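## The Fine Print on Our Last Giveaway

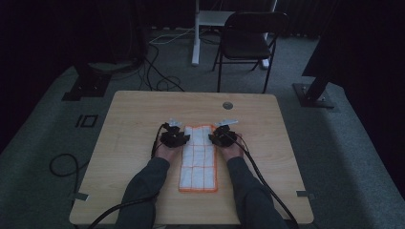
We gave away a weekender bag last month and learned a few things about our readers. The first is that you are persistent. One address in Bedness entered 40 times, under spellings of the same last name that got more creative toward the end. We threw out 39 of them and kept the best one.

The second is that "open to residents of the lower 48" needs to be in bigger type. Our apologies to the gentleman in Alaska, who wrote us a letter, on paper, with a stamp.

Final tally: 1810 entries, of which 648 came from people who were new to the list. Welcome! You'll hear from us every other week, and the unsubscribe link is at the bottom, where it works on the first click. We tested it and lost a subscriber in the process.

The bag went to a reader in Eltwood, who has asked us not to print a name on account of a brother who also entered. It was made by Yakubu, a shop so small that the person who answers the phone also does the zippers.

Next up is the Wornstead giveaway: one waxed jacket, your choice of size, as long as your choice is medium or large. Entries close at midnight Eastern. Last time, a few of you made a case for midnight Pacific. It was a good case, and the answer is still Eastern.

To enter, reply to this email with the word JACKET. One entry per person, please, and that includes Bedness. If our confirmation doesn't show up within the hour, look in your spam folder, next to the prince and his inheritance.

The big one is in December. We're still arguing over the prize.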